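Keep the Original File

Most converter programs offer to delete the source video once the conversion finishes. In Codik the box is checked when you install it. I think this is a bad default, and I think the usual argument for it, disk space, is weaker than it used to be.

A conversion from one lossy format to another is not a copy. The decoder rebuilds each picture from the compressed data, and the encoder then throws away a second portion of it under its own rules. The two programs do not agree on what matters. Errors left by the first encoder look like detail to the second, which spends bits keeping them. 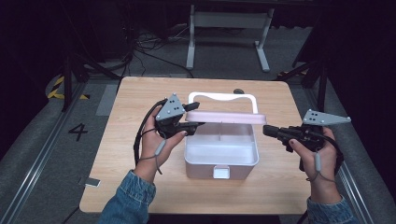

What the size numbers hide

My own folder of family and workshop clips came to 200 GB before I converted anything. Codik reduced it to 100 GB on its standard preset, and the report at the end called this a saving with "no visible loss." The report does not say who looked. It lists file size, running time and bit rate, and none of these measures the picture.

Meenakshi Agarwal, who maintains the playback side of Zustell, has argued to me that ordinary viewers watch a clip once on a phone and never see the difference. I accept that for the phone. The same clip may later be shown on a large screen, or cropped, or converted again for a device that does not exist yet. Each of those uses starts from whatever file was kept.

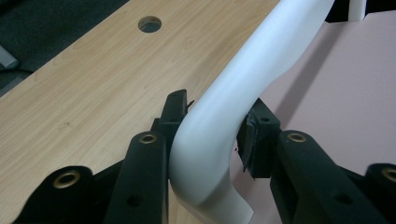
Converter presets are tuned on busy footage, such as crowds, leaves and water, where errors are hard to spot. Plain surfaces are the harder test. Take a smooth, matte white plastic part with a curve in it: soft gray shading on the inside of the bend, a brighter highlight on the outside, and a faint ridge lower down. The shading covers only a few brightness levels, so a coarse encoder turns it into bands with hard steps. The ridge is fainter still and may be smoothed away completely. A bit rate that handles a crowd well can fail on that part.

Range errors

There is also the matter of levels. Video commonly stores white at 235 on an eight-bit scale, while many computer formats use the full scale. If a converter sets the wrong flag, highlights clip or the whole picture turns gray. With the original on disk, this is repaired by running the job again. Without it, clipped highlights are gone.

Irnon handles this better than Codik. It writes the new file to a separate folder, leaves the source alone, and records the settings in a small text file — including the range flag. Deleting is a separate command. I would like every converter to work this way, with the delete box unchecked and the settings saved by default.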